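Notebook, wedding stationery and newspaper notices
Jun 6, 2004

In at ten, alone until Faisal got here after lunch. Main job was the Kushnir invitations, second job was getting the announcement copy for the paper off my desk.

Invitations. Khrystyna Kushnir wants 85 sets: invitation, reply card, inner and outer envelope. Plandeck sent the cream stock in two parcels and the second parcel is a shade yellower than the first. Put the sheets side by side by the window and it shows. Decided to print all invitations from parcel one and all reply cards from parcel two, so no single piece is a mix. Told Khrystyna by phone and she is fine with it.

First pull was too heavy on the names. The K filled in. Took out one sheet of packing and it cleaned up, but then the small line at the bottom (reception to follow) went gray on the left side. Put a strip of tissue under that corner. Good from the fourth sheet on. Left the setting as is for tomorrow, please don't touch the packing.

Ran 97 invitations to cover spoilage. Threw out five for smudged edges. The rest are on the rack.

Spelling. The groom's family name is Chornovol, one r. The handwritten form from his mother has what looks like Chornovil in one place and Chornovol in two. Called Kyrylo himself and he spelled it out. Corrected the proof and the job ticket. The old proof is in the bin, so if anyone finds another copy with an i in it, bin that too.

Newspaper notice. Draft as it stands:

"Mr. and Mrs. Kushnir of Maksymiv announce the engagement of their daughter, Khrystyna, to Kyrylo Chornovol of Orkau. The bride-to-be is employed by Soltton. An August wedding is planned."

The paper wants to know the groom's employer as well, and the parents' first names. I have neither. Nadiia is seeing the family on Tuesday and will ask. She also needs to find out if the grandmother is to be named, there was some back and forth over that at the first meeting. Photo for the notice came in as a color print and they only run black and white. It looked muddy when Faisal tried it on the copier. Asked for another one with a lighter background.

Envelopes. Nadiia's list has 305 names on it but that is people, with children written out, and a lot of them are at the same address. Faisal went through it with a pencil and bracketed the households. Two addresses have no street number. Inner envelopes get first names for the children, oldest first. Calligraphy pen is leaking at the collar again, used the spare.

Yevhen Hnatiuk's anniversary cards: proof approved, he wants the gold darker. Mixed a little brown into it and did two test pulls, left them drying on top of the type cabinet. I prefer the second. He can choose.

Ink: nearly out of the warm black. Enough for the reply cards, no more than that. Order Monday.
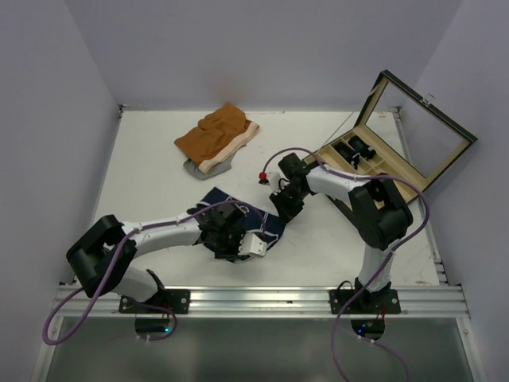

To do next

Reply cards, parcel two stock, same packing.
Score and fold the invitations once dry.
Employer and parents' names from Nadiia, then send the notice.
Ring the two guests' families for street numbers.
New collar for the pen.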